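Notebook – bin picking by demonstration, KUKA cell
March, entry starts 9:40

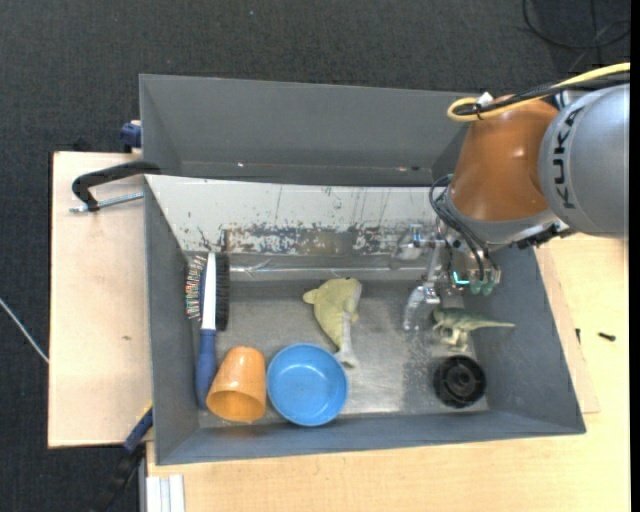
Toy and housewares set in the main bin, arm over the right end.

Goal for the day: usable teleop demos on the mixed set, all picks from the main bin. Rear compartment is the drop side. Catríona Brophy on the leader handle for the first half, me for the second.

Objects: long brush with the dark blue handle, orange cup, blue bowl, yellow-green dolphin, green dinosaur, black wheel. The Drostel set stays on the shelf until this one is done.

Setup
Arm homed, tool offset reloaded from the Pledier config. Checked the offset against the touch-off pin, fine in x and y, low by 2 mm in z. Corrected in the config and saved under a new name so the old recordings still replay with the value they were made with. Please don't overwrite the old one.

Speed cap left at the value from last time. Force limit lowered one step. Bin floor is metal and does not forgive a fast approach.

Bin clamps on the left side rechecked by hand before power on. If the bin shifts during a session, every demo after the shift is suspect, and we have lost an afternoon to that before. Marked the bin corner on the wood in pencil.

Leader handle: dead band was too wide again. Small wrist corrections did nothing and then everything arrived at once. Reduced it in the Jendico bridge, restarted the bridge, better. The operator still has to wait for the arm to catch up on long moves. Catríona's method is to move, stop, look, then close. It makes longer demos but cleaner ones.

Recording
Total 57 demos kept. Thrown out: anything with a protective stop, anything where the operator reset the grasp more than twice, anything where I forgot to press start (it happens).

By object:

Bowl – rim grasp only. One finger inside, one outside, close slowly. Approaching from above the center gives nothing to hold. With the cup lying right next to it the outside finger has no room on that side, so go in on the opposite side of the rim. I want the policy to see this case often, so we did not separate the two by hand before starting.

Cup – on its side it rolls when touched. Works best if the fingers straddle the body and the wrist is turned to match the cup axis before descending. Turning the wrist after descending pushes the cup away. Catríona also tried hooking the open end. Quick when it works, but I don't want it in the training data until we decide whether we allow it. Those are tagged "hook" and kept out of the count.

Brush – grasp on the handle, not the head. Bristles bend and the grip reading rises gradually, so the contact detector triggers late. Lying along the left end it is close to the wall and the reachable wrist angles are limited. Slide it toward the middle first, then grasp. The slide is recorded as part of the same demo. Ng's segmentation script will split it in two unless the gap threshold is raised. Ask for that before upload.

Dolphin – curved body, rotates in the fingers if held at the tail end. Grasp the thick part.

Dinosaur – easy across the middle. Direction of the tail does not matter for the grasp, but it does for the drop, since the tail can catch on the divider. Lift higher than feels necessary.

Wheel – worst of the set. In the lower right corner it sits close to the front wall and the finger meets the wall before it clears the rim. Out of the discarded demos, 7 were the wheel. What finally worked was to press lightly on the near side, drag it inward, then grasp across the diameter. Too much downward force trips the limit.

Problems
Protective stop at 11:15, wrist close to its joint limit while reaching for the brush. My fault, I came in with the wrist already wound up from the previous pick. New rule: return to the neutral pose between demos, even when the next object is right there.

Reflections off the bin floor give the depth estimate trouble, mostly in the bright part at the bottom center. Some frames have holes under the bowl. Teleop is not affected. The policy will be. Two options: matte liner on the floor, or mask the holes and train with them. Catríona prefers the liner. I would rather keep the metal, as the final cell will have it. Not settled.

Operator fatigue is visible in the logs. Demo length for the bowl drifts up after the first hour and the approach path gets more wavy. Swap operators every 45 minutes from now on.

Replay check
Replayed 2 demos open loop with the objects put back by eye. Dinosaur succeeded. Bowl failed, finger landed on the rim instead of over it. Expected for open loop, and it says the tool offset is good enough to go on with.

Next
– raise gap threshold with Ng
– decide on "hook" grasps
– more wheel demos, starting from the corner and from open floor
– compare depth with and without liner, same object layout
– log the dead band value with each session, currently it is only written here and I did not write it here

Stopped 15:50. Arm parked, bridge off, data copied, checksum not yet run.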